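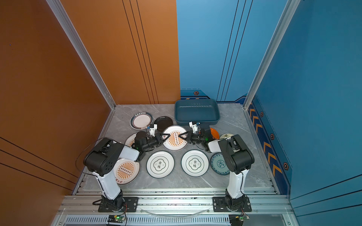 Two arms close on a sunburst-pattern plate in the orange and blue enclosure, with the tray against the back wall.

News > Automation > Handling and Manipulation

February | Staff report

Filed under: Robot Learning, Food Service Equipment

Fitex has started recording two-arm plate handling at its Warstead site, the first stage of a project to train a control model for clearing and sorting tableware. The company plans to collect 200 hours of demonstrations before any model is tested on a working dish line. Tustulen supplies the recording and labeling software. Heffernan, which runs contract kitchens, is paying for part of the work and has set the list of tasks.

The recordings are made in a boxed cell with two arms mounted at the front, one on each side. An operator controls both arms through a pair of smaller leader arms placed outside the cell. When the operator moves a leader arm, the matching arm in the cell follows. The system stores joint positions, gripper opening, motor current and video for the length of each attempt. A single attempt, called an episode in the project documents, covers one instruction from start to finish.

The current instruction set deals with plates only. An operator may be told to bring a named plate to the tray, to turn a plate so that its pattern faces a given way, to separate two plates that overlap, or to hand a plate from one arm to the other. Episodes are limited to 30 seconds. Any that run longer are stopped by the software and stored in a separate folder, where they can still be used for training a failure detector but are left out of the main set.

Flat tableware was chosen at Heffernan's request. A plate resting on a smooth floor leaves little room for a gripper finger under the rim, and a plate held at one edge tends to tilt as it comes up. Fitex said in a written statement that its earlier single-arm cell could lift deep bowls and cups reliably but had trouble with shallow plates. With two grippers approaching from opposite sides, the load is shared and the plate can be kept level during the lift. The cost is in timing. If one gripper closes early, it pushes the plate toward the other and the grasp point shifts.

The model is expected to learn that timing from the recordings. Fitex has not written a fixed grasp routine for the plates and does not plan to supply plate dimensions to the controller. Input will be limited to camera views, arm state and the text of the instruction.

Pattern is treated as part of the task. The plates in the cell include several designs, among them an orange sunburst, white plates ringed in green, a blue-and-white floral and a solid black. Some carry printed characters. Instructions refer to plates by appearance, so an operator may be told to move "the black plate" in one episode and "the plate with the green ring" in the next. Where more than one plate fits the wording, the operator is free to choose, and the choice is logged. Tustulen's labeling staff then add a second, more exact instruction to the same episode. Both versions are kept.

According to the project plan, repeated designs are used on purpose. A model trained only with one plate of each kind could learn to match a word to a color patch and would give no useful signal when two similar plates are in view. The plan calls for near-duplicates in a large share of layouts, with partial overlap between an arm and a plate allowed at the start of an episode. Layouts in which a target plate is fully hidden are rejected.

The starting layout is changed after every 5 episodes. The software shows the operator a target arrangement on a monitor, and the plates are placed by hand to match it loosely. Exact placement is not required. A still is captured before the first movement, and a check compares it with the stills already stored for that shift. If the new arrangement is too close to an earlier one, the operator is asked to move at least two plates before recording can start.

Wall color in the cell is fixed for this stage. The orange and blue panels and the marble-patterned floor will stay in place until the first full set is complete, after which Fitex intends to repeat part of the work with different panels and a plain floor. The second set will be much smaller and will be used to measure how far a model trained in one setting holds up in another. The company has not said how large a drop in performance it would accept.

Quality checks are done in two passes. The first is automatic and looks for dropped video, gaps in the joint data and clock drift between the arms. Drift is the main concern in two-arm work. An offset too small to matter for one arm can make a joint grasp look as if one gripper were leading the other, and a model will copy that. Episodes that fail the clock check are discarded without review.

The second pass is done by people. A reviewer watches the episode at double speed and marks it as clean, usable or rejected. Clean means that the instruction was carried out without a second attempt at any grasp. Usable covers episodes with a slip and a recovery, provided the plate ended up where it should. Reviewers also mark the point where each gripper makes contact and the point where it lets go. These marks are not fed to the model during training and are used only for scoring.

Recoveries are being kept in the set after some debate between the partners. Heffernan first asked for clean episodes only, on the grounds that slow or repeated grasps would not be acceptable on a dish line. Tustulen argued that a model that has never been shown a slip has no example of what to do after one. The partners settled on a cap, under which recoveries may make up no more than 17 percent of the training hours. The share will be looked at again when the first model is scored.

Operators work in short blocks with a break between them. Fitex found in trial runs that grasp quality fell late in long sessions, with more scraping contact between the fingers and the floor. The software now tracks motor current at the grippers and flags a session when floor contact rises above its usual level. A flagged session is paused, and the operator moves to review work. The company said the rule has reduced finger wear as well, although it gave no figure.

New operators spend their first sessions on practice layouts that are not saved. They must complete a set of handovers and two-sided lifts before their recordings count toward the total. Each recording carries an operator code, so that a later analysis can check whether the model is picking up one person's habits. The plan sets a ceiling on the share of hours from any one operator.

Training will be done by Fitex on its own machines. The first model is to be a modest one, intended mainly to show whether the data is sound. It will be tested in the same cell with plates held back from recording, including designs that share a color with plates in the training set and designs that share nothing. Scores will be reported separately for single-arm moves, two-arm lifts and handovers. A run counts as a pass only if the plate is at rest in the requested position when the time limit is reached.

Tests outside the cell depend on those scores. Heffernan has set aside a training kitchen for a later stage, where the arms would work beside a conveyor that is switched off, and after that beside one moving at reduced speed. Wet and soiled plates are not part of the present work. Fitex said they would need different finger pads and probably a separate round of recording, and it has not put a date on either.

Access to the data is limited to the three partners for now. Tustulen has proposed releasing a portion of the plate episodes, with instructions and reviewer marks included, once the first scores have been published. Heffernan has agreed in principle but wants layouts based on its own service stations left out. Terms have not been settled.

Recording at Warstead runs in two shifts. The next item on the task list is stacking, which will use the same arms and the same cell, and is due to begin when the plate-to-tray hours are complete.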